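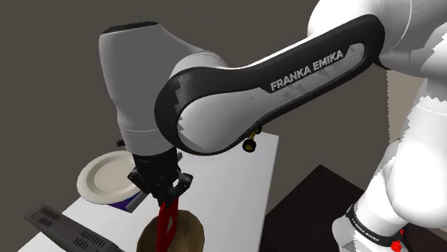

Toden 3: grasp planning and scene tooling, reviewed

Toden is a motion and grasp planning package from Drellent, sold per seat and run against whatever simulator you already have. I used version 3 through March on a tabletop manipulation setup: a simulated Franka arm, a white table, and a mixed set of objects that includes a plate, a black slotted grate and a red elongated part that the gripper holds, extending downward over the other items. All results below are from simulation. I have not run this release on hardware.

Installation

The installer is a single archive and a license file. It wants its own Python environment and will fail without a useful message if it finds an older Toden on the path. Remove version 2 completely first. The Sandari bridge, needed for collision meshes, is a separate download and the manual does not mention it until the appendix.

Planning

The planner is the reason to buy this. I ran 1,788 pick requests over 40 generated layouts. Toden returned a valid plan for all but 51 of them. Most of the failures were on the plate, where the sampler proposes grasps across the full diameter before it tries the rim. Setting the rim prior by hand fixes this, but the setting is per object and is lost when the mesh is reimported.

Median planning time was 202 ms with the default clearance. Tightening the clearance in clutter costs more than the documentation suggests, and the planner gives no warning when it falls back to the coarse collision model. Check the log level — at the default you will not see the fallback at all.

Held objects are attached to the wrist frame as a convex hull. For a long, thin part this is fine. For anything with a handle it closes off space that is free, and plans get longer for no visible reason. Heffernan's planner has allowed decomposed hulls on attached bodies for two releases, and Toden should match it.

Perception input

The pose estimator is adequate. It handles partial occlusion by the gripper better than version 2 did, though small objects tucked against the edge of a larger one are still merged into it perhaps too readily. The merge threshold is exposed in the config file but not in the interface. Grates and other perforated surfaces come back as solid slabs. That is acceptable for avoidance and useless for insertion.

Viewer

The viewer is slow to open and has no way to hide individual arm links, so the forearm covers a good part of the table from many camera positions. Bríd Ní Mhurchú wrote a short script that swaps in translucent link materials, and it is now on the user list. Daithí Sheehan's replay patch is there too and works with version 3 unchanged. Shadow edges on the links render in steps at low sampling. It has no effect on planning, but turn sampling up if you feed rendered images to the estimator.

Verdict

Good planner, average perception, weak viewer. Worth the upgrade if clutter is your main problem. If you mostly pick isolated parts, version 2 does the same job and loads faster.

Related items
Sandari bridge: mesh import notes
Heffernan planner, second look
Attached-body collision models compared
Toden 2 review (archived)
Logging levels in Drellent tools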